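Can It Put the Kitchen Away Yet?

Filed under: Automation, Home and Shop

Every August I go back over the same question, whether a machine can do an ordinary chore without a person standing next to it. My standard is clearing a counter. The objects are light, the surface is flat, and a mistake costs little.

The demos have improved. Grasping a rigid block from a known position was solved long ago and I no longer count it. What interests me is the mixed case, where a handle is round, the working end is thin and flared, and the two are made of different plastics. A planner that closes on the centroid may end up on the joint. One that closes on the handle has to deal with a cylinder that can roll between the fingers as it comes up.

Translucent parts are a second problem. Depth sensors return noise or nothing on them, so the far end of the tool is missing from the point cloud and the planner treats that space as free. On a pale table, color does not help much either.
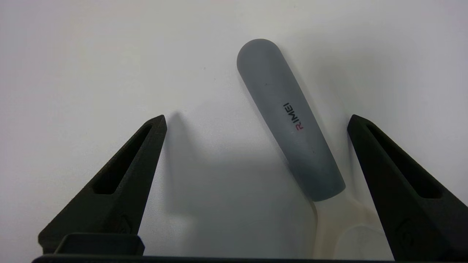 Barrett Abernathy wrote in to say that the grasp is the wrong thing to measure. In his view 80 clean picks out of 100 means 20 interruptions, and a dishwasher that stopped 20 times would go back to the store. He would rather see minutes between human touches.

I agree with the metric and disagree on the order. The Karam line at Lonport logged 3137 cycles between faults, but on one part in one tray. Change the part and the number means nothing. Until the grasp holds across unfamiliar shapes, time between touches mostly measures how tidy the room was.

My own list stands at 19 chores. I would hand over two of them today, both involving boxes. Utensils stay with me until the wrist can correct for slip during the lift.

Tags: grasping, chores, kitchen tools

Print this post | E-mail this post

Recent posts
Mavar Controller Notes, Part 2
Why the Listholm Shelf Test Is Too Easy
Folding Towels: Still No
Suction Cups and Wet Plates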